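### 3.2 Naming of stored objects at home

The second part of the questionnaire concerned the words which parents use when they ask a child to fetch or put away something. We collected 222 forms in Morov and Nutsugah, and 200 of them were complete enough to be coded. The remaining forms had no answer on home language, so we left them out of the tables but kept their written comments.

All requests were copied in the spelling of the parent and then divided by two coders (Comfort Quansah and the second author). This gave 1564 requests. A request was coded as "place-first" when the storage place came before the object, as in "in the cupboard, get the melon", and as "object-first" in the opposite case. Mixed requests were difficult. Kpodo's earlier scheme puts them with the object-first group, and we followed it, although we are not fully satisfied with this choice. Figure 4 shows one item of each noun class, furniture and toy food.
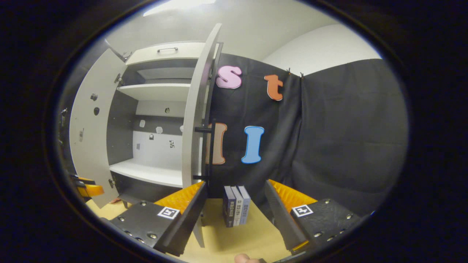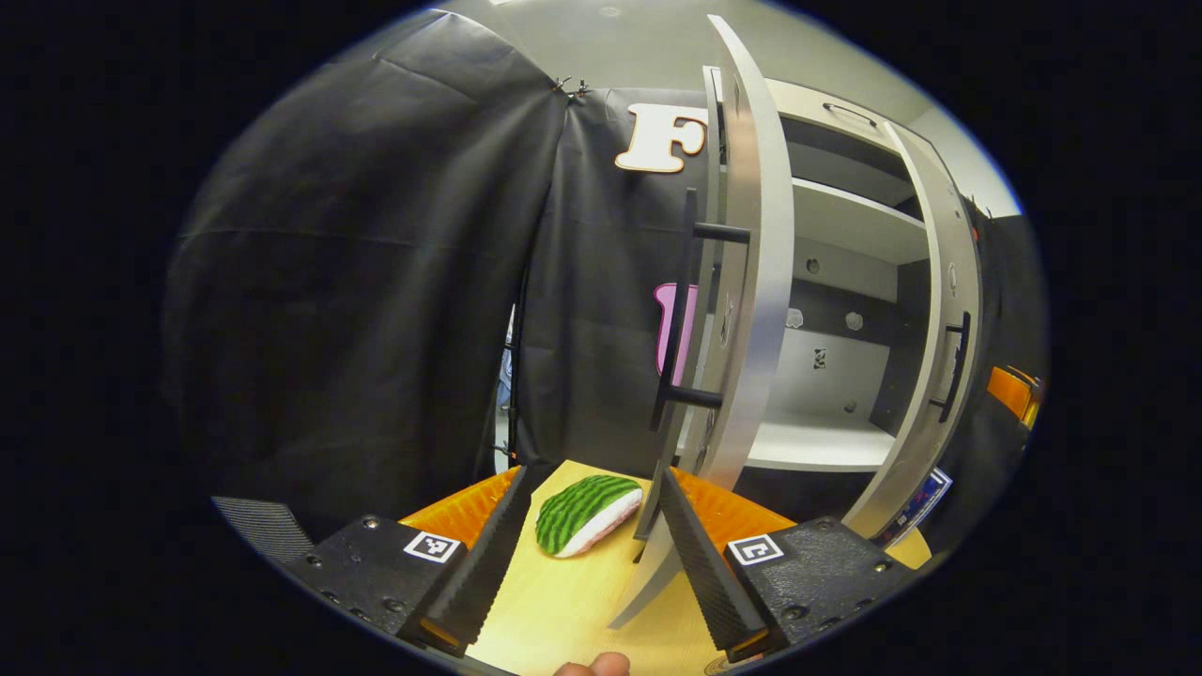 **Figure 4.** Noun classes in the coding scheme. First: furniture (white cabinet, doors open). Second: toy food (watermelon slice on a wooden tabletop).

Place-first requests were more common among parents who speak Erano at home. This agrees with the normal word order of the language, but it was also found in several families where English is spoken most of the day. We think that grandparents may have some influence here — the questionnaire did not ask who else lives in the house, and this should be corrected in a later version.

The coders disagreed mostly on short requests without a verb. After the meeting in March the rule for these was made simpler: if the verb is missing, only the order of the nouns is considered. Eight requests could still not be decided and are marked as open in the appendix.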